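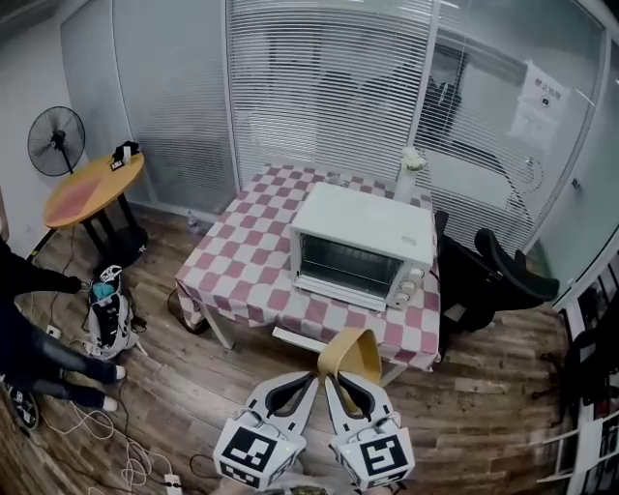

Toaster oven station with the hand-held gripper, small room.

To: equipment-planning list
Date: February 24, 2025
Subject: Re: Second round of hand-held grippers, and what else goes on the order

Replying to the list so the numbers stay in one thread. The earlier message is quoted in pieces with my answers under each piece.

> We have money left in the equipment line that has to be committed
> before the end of June. The proposal on the table is to order nine more
> hand-held grippers from Getik and open four new stations with them.
> Can anyone who runs a station now say whether that is the right split?

I would order fewer grippers and spend the difference on the stations. We run the kitchen tasks at the Nakon site with three grippers, and the grippers have not been what holds us up. On most days one is in use, one is charging or having its strap changed, and one is on the shelf. What holds us up is getting a room ready and keeping it the same from one session to the next.

My suggestion is three more grippers now, with an option for the rest at the same unit price if Getik will hold it. They did that for us on the first order. Ask for it in writing on the quote, as the sales contact has changed.

> The fingers are listed as a consumable. Is that real or is it a way to
> sell spares?

It is real. The white fingers with the cut-outs are the part that takes the abuse. Oven doors are hard on them, because the handle bar on ours is low on the door and people come at it from an angle and twist. We have gone through nearly 60 fingers on three grippers. Some of those were early ones from a bad batch, and Getik replaced that batch, but I would still budget two pairs per gripper per month for any station with doors or drawers. A station that only moves soft things can get by on much less.

The marker blocks are a different matter. They don't wear, but the printed faces get scratched and greasy and then tracking gets poor. We print replacement faces ourselves and stick them on. Put a decent label printer in the budget once, shared across sites, and don't buy blocks.

> Appliances: the draft list has a full-size range for each new station.
> Is there a reason not to use countertop units?

Use countertop units. The white toaster oven we have cost 218 dollars with tax, has three knobs, a door and a rack, and covers every oven task on the list: open, close, rack out, rack in, turn a knob. It fits on an ordinary table and one person can carry it. A range needs its own circuit and a permit at Nakon, and it can't be moved when we want the same task in a different room. Variety of rooms is worth more to the training people than a bigger oven.

Two notes if we buy more of them. Get different models for different stations. The policy trained on one oven did badly on the second one we tried, mostly at the knobs. And check which way the door opens and where the handle sits before ordering, as the product pages are often vague on both.

> Furniture and room prep are down as zero on the assumption that sites
> will use what they have.

Please change this. It was zero last time too and we ended up paying for it out of travel. For each station we need:

- a table, metal legs preferred, that doesn't rock when a door is pulled
- several tablecloths in different patterns (ours are checkered, plain and floral)
- a few small props, such as a vase
- a standing fan, for rooms that get warm with the door shut
- a side table for whatever the operator has to put down
- power strips and cable covers

The cable covers are the one I would push for. We still have loose white cables on the floor near the operator's side, and a black one close to the front of the table. I asked for covers in the first budget and they were cut. An operator walking around with their eyes on the gripper is not looking at the floor. A box of floor covers per station is cheap next to one dropped gripper.

Tablecloths sound minor but they come out of somebody's pocket if they aren't listed. They also need to be washed, so order two of each pattern.

> Rooms: Flallel has offered us part of their office floor. It is mostly
> glass partitions. Any objection?

No objection. Ours is glass at the back as well, with white horizontal blinds, and it works. Plan on blinds for every glass side. With the blinds open we get people walking past in the recordings, and with them half open we get stripes on the table in the afternoon. If Flallel doesn't have blinds installed, get a price before agreeing to the room.

There is a no-photography sign on our glass (禁止拍照). Ask Flallel whether their floor has a similar rule and get written permission for recording that names the rooms. The permission took us longer than the furniture did, so start it before the purchase order goes out.

Room size: small is fine as long as a person can stand back from the table on at least two sides. Office chairs and shelving tend to drift in and take up that space, so agree with the host on what stays in the room.

> Kwiatkowski quoted for a fixed arm at each new station instead. Should
> we hold the money for that?

I read the quote. The arm itself is reasonable. The mount, the guarding and the yearly service are not included, and those together came to more than the arm when we priced them. I would put one fixed arm in the plan for testing, at whichever site has the best floor, and keep collecting with the hand-held units. The grippers move between rooms in a bag and a new operator can be working the same morning.

So, in order of what I would commit first:

1. Room prep and furniture for four stations, including blinds and cable covers
2. Four countertop ovens, all different models
3. Three grippers, plus fingers for nine months
4. One label printer
5. One fixed arm from Kwiatkowski, only if the full price including the mount fits

If the total runs over, drop item 5 and then go to three stations. Please don't take it out of item 1 again.

I can send our station list with part numbers and what we paid to anyone who wants it. The Getik prices on it are from last year and need to be checked.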